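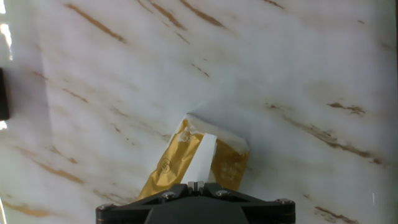

I've had the Vokex manual tile cutter since February and I've finally put enough tile through it to have opinions, so settle in. I bought it to redo our downstairs bathroom, and then (you know how this goes) the hallway, and then a strip behind the kitchen sink that I'd sworn I wasn't going to touch.

Let me say up front that I'm not a tiler. I took one Saturday class with Lotte Declercq at Coppens, the flooring place on the bypass, and everything else I know comes from ruining things. Lotte told us to practice on cheap ceramic first and I did, for one whole evening, and then I got cocky.

The cutter is a plain rail-and-wheel job. You push the handle forward to score, drop the breaker foot, lean on it, and snap! On ordinary wall tile it's a joy. The wheel tracks straight, there's no wobble in the rails, and the little bubble of play I felt in the handle went away once I tightened the bolt at the pivot. I got so many clean breaks in a row that I started calling my husband in to watch.

Porcelain is where you slow down. The polished marble-look stuff we picked for the hallway is hard, and my first 3 tiles went in the bin. What fixed it was one firm score from end to end, no going back over it, and a gentler press on the foot than feels right. Go over the line twice and you get a ragged chip right in the shiny face, where everyone will see it forever. 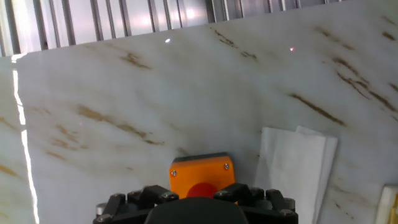
If your tile has veining, lay the whole floor out dry before you cut a single piece. I didn't, and there are two by the coat closet whose veins run at each other like they're about to have an argument. Folasade Afolabi from my class did hers the patient way, numbered the backs with a grease pencil, and her entry looks like a hotel. I'm only a bit jealous.

Now the grumbles. The side fence is marked in millimeters on one edge and inches on the other, and the inch side is printed so faintly I needed a flashlight to read it. Mine was also off square out of the box. It's an easy fix with a hex key, but the manual shows a different fence entirely, so I spent most of a Sunday morning turning the wrong screw. The rubber mat on the bed peels up at one corner as well. I stuck it down with contact cement and it's stayed put so far.

It won't do L-shapes or holes. No rail cutter will, so I'm not taking points off, but plan for it if you've got a toilet flange or outlets to get around. I rented a wet saw for those, made a gigantic muddy mess of the driveway and was very glad to give it back.

I nearly went for the Prornovero instead, which was $400 and has a longer rail and a much nicer carrying case. I used one in the class and it does feel smoother, especially in the last inch or so of the score. For $200, though, the Vokex handled everything in my house, and I'd sooner have the difference in tile. If you're doing big-format floors all the time, get the longer one. Mine tops out at a size that would be annoying for anything fancy.

Replacement wheels are easy to find and swap in with one screw. I'm on my second. Put a drop of oil on the axle when you change it, it makes a real difference to the noise!

I'm giving it four stars, with the missing one for that fence scale. Next up is my sister's laundry room on Prikberg Lane, and she's already picked the tile, and of course it's porcelain.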